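How Does a Robot Hand Know What to Do?

Hi, I'm Chiamaka Bashir, and I write code for robot hands at a workshop in Skarkulstead. My program is called Varela. It has no arms or legs — it's just a very long list of instructions — but it tells the fingers where to go!

Step 1: Look

First the software needs a picture. Our camera rides near the hand, so it sees the fingers really big and everything else behind them. Varela has to sort out which parts are hand, which are plant and which are the thing we care about. Shiny stuff is tricky, because a bright reflection can look like an edge.
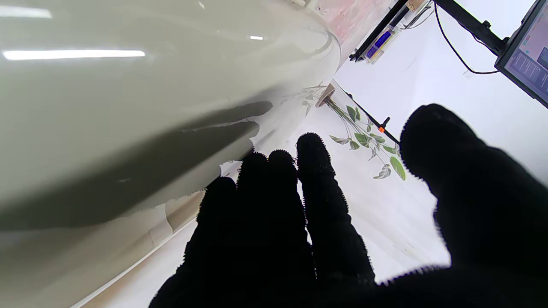 Step 2: Plan a grip

Next Varela picks spots for the fingertips. A rim is a great place to hold on, with fingers on both sides (try it with a lunch box lid). It compares 17 different grips and keeps the best one. 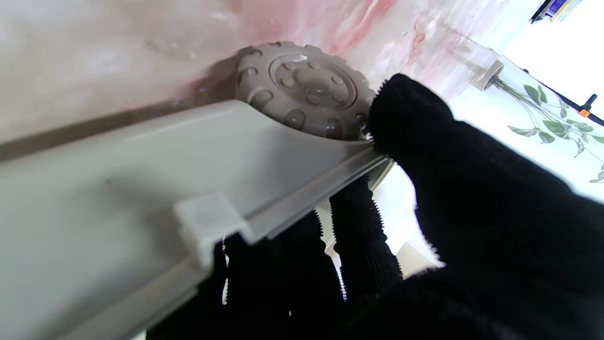 Step 3: Deal with floppy things

A toy wheel keeps its shape. A shirt doesn't! Every time you touch cloth it makes new folds, so the plan gets old fast.

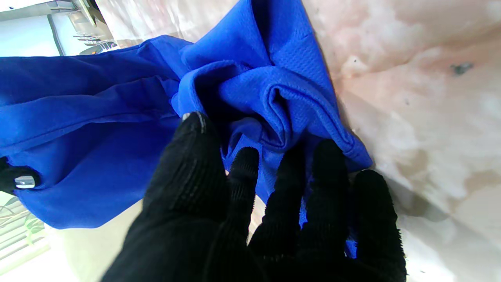 Varela handles this by looking again and again, and changing its mind a little each time. You do the same thing when you catch a ball.

Step 4: Squeeze into small spaces

Before the hand moves, the software draws a pretend 3D map and tests the move inside it. If a pretend finger bumps a pretend pipe, it tries another path.
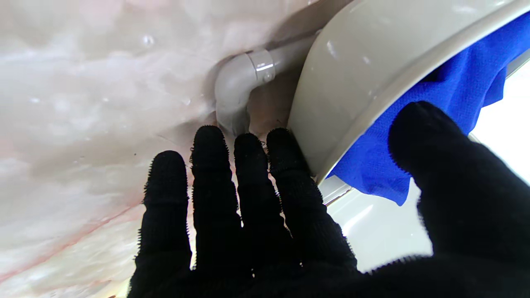
Gloved fingers reaching up under a curved basin, near a bend in a pipe.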